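plernent-handover
Bimanual controller and planner for passing thin, flexible sheets between two arms

Status: usable on the bench, interfaces may still change. Maintainer: Ilaria Rinaldi. Last edited 12/18/23.

What it does
Plernent runs one control loop per arm and a shared planner above them. The giving arm holds the sheet near one end and lets it hang. The planner fits a curve to the hanging part from the wrist cameras, picks a grasp point near the free tip and sends an approach to the receiving arm. Release is only allowed once both grippers report contact.

Install
Clone the repository, create a clean environment and run make setup. Hoani (the message layer) must be running before either arm node is started. Build Firnine separately if you want collision checking.

Configuration
arms: 2
sheet_nodes: 11
approach_timeout_ms: 600
planner_max_iter: 1,000
Raise sheet_nodes for sheets that curl strongly. Planning time grows with it, and the default is enough for plain paper strips.

Known problems
Patterned walls and floor mats give false edges in the curve fit. Set use_background_mask to true and record a background with the arms parked.
Pale paper loses contrast along its lit edge. Lock the exposure on both cameras.
Firnine treats the sheet as rigid, so it rejects some valid approaches.
Objects lying on the mat must be added to the collision list by hand.

Wrist view, receiving arm, yellow strip held by the giving arm, toolbox on the mat:
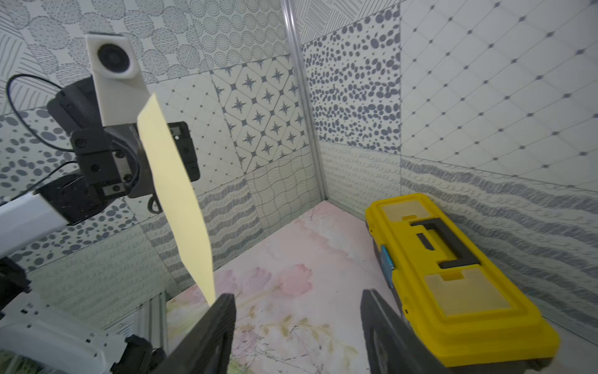
Roscoe Villanueva: The background mask goes stale as soon as the camera mount is touched. Could the node compare a few reference points at start-up and refuse to run if they have shifted? I lost a morning of planner tuning to that in February, and the log gave no warning.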